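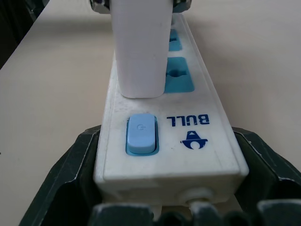
FOR IMMEDIATE RELEASE

Mumwood shared workshop releases Kioko plans, a robot arm people can build on a kitchen table

Parts list, print files and wiring notes free to download from January. First public build nights to follow.

MUMWOOD - Members of the Mumwood shared workshop are putting out the full plans for Kioko, a home-built robot arm with a camera at the wrist and a wide toothed gripper that can take hold of household things. Power strips, plugs, jar lids, the odd shoe. Plans cover the arm, the gripper, the wrist camera mount and the control software, which is called Trakosico.

The arm was started by Piroska Gál, a retired sewing machine mechanic, on the back bench at Mumwood. First version was mostly curtain rod. Current version is the fourth and the one being released.

"I wanted something that could hold a thing still while I work on it with both hands," said Gál. "A vise does that, fine. But a vise won't go and get it. So we put a vise on an arm, more or less, and then it needed to see, and then it was winter and there were five of us doing it."

What's in the download

Cut and print files for all arm and gripper parts. 44 printed pieces in total, most of them small, the longest one takes a whole night on a slow printer.

Wiring diagram, hand drawn and then redrawn cleanly after complaints.

Trakosico, full source, plus a ready-made card image for people who don't want to compile anything.

A practice set of 3612 grasps recorded at the bench, with notes on which ones slipped.

Assembly guide, 4 chapters. Chapter 3 (cable routing) is the longest and should be read before chapter 2. Will be fixed in the next printing.

Why a power strip

Builders who have followed the project will know the power strip test. It's the job Kioko gets after any change to the gripper or the software. Grip the strip by its end, hold it level on the tabletop, keep hold while something is plugged in further up.

Sounds easy. A strip is long, it's smooth, the weight is all in the wrong place, and there's a cord coming out of the same end the fingers want to close on. Early grippers pinched the cord. The current fingers close on the flanks and leave a space low down for the cord to come through. That one change took most of a spring.

The workshop's strip is a white BULL one with blue sockets and a pale blue rocker switch, and the color turned out handy. Trakosico finds the switch first, a patch of blue on white, and works out from there which way round the strip is lying. It handles upside-down lettering without trouble as it doesn't read the lettering at all. Strips with no color on them are harder and the software will ask for help more often. Tall adapters are also a nuisance, they stand up and hide the sockets behind them, so the guide has a page on setting the wrist angle.

"People send us clips of their arm doing something grand and then it can't hold on to a plain plastic box," Gál said. "If it can do the strip it can do most of what's in a kitchen drawer. Our strip has been gripped so many times it's gone gray down the sides. I wiped it once and it looked worse."

Safety note. The guide is firm on this and so is the workshop. All strip tests are done with the strip's own cord unplugged from the wall. Kioko isn't meant for live mains work and shouldn't be used for it. Please don't send us video of it.

What it costs to build

The last arm finished at Mumwood came to 647 dollars in parts, with the motors the biggest slice by far. That's with new motors, new camera, and plastic bought by the spool. Members who had parts lying around have paid a good deal less. The download itself is free and stays free.

Workshop supply shop Pultard is putting together bags of the screws, bearings and connectors, for builders who would rather not hunt for them one at a time. Bags do not include motors or the printed pieces. Mumwood gets no cut of sales. Pultard did lend the bench its second printer, and it hasn't asked for it back yet.

Tools needed: a printer or access to one, soldering iron, hex keys, a decent crimper (the guide says any crimper, ignore that), a table that doesn't wobble. No machine shop work.

What it can't do yet

Cloth. Anything wet. Anything see-through, the camera loses it. It will pick up a mug but it's not gentle about putting it down. The fingers scratch, both themselves and each other, and pick up dust along the edges, so expect a new set to look old inside a month. It makes no difference to the grip. Rubber pads were tried and kept coming off, if anyone has a glue that holds on rough printed plastic the team would like to hear about it.

Build nights

Mumwood will run build nights starting in January, doors at 6:30 p.m., at the workshop. First few are for people who've already printed their parts and want help with wiring. After that anyone. Members free, visitors asked to put something in the jar for filament. Under-16s welcome with an adult. Bring your own laptop, the ones on the bench are slow and one has no letter R.

A working Kioko will be out on the table each night, and visitors can drive it themselves from the hand controler or watch it run the strip test on its own.

Next up

Softer finger tips, a shorter arm for small tables, and a Trakosico update so the arm can be stopped from any key on the keyboard and not only the space bar. Also a proper index for the guide. Changes from outside builders are welcome, send them in with a note on what you altered and wether it held the strip.

About Mumwood

Mumwood is a member-run shared workshop with wood, metal, sewing and electronics benches. Open evenings and weekends. Electronics bench is up the stairs, second door, mind the step.

Press contact

Piroska Gál, Kioko project, care of the Mumwood front desk. Evenings best. Interviews and bench visits by arrangement, please say ahead if you're bringing lights so we can free up an outlet.

- ENDS -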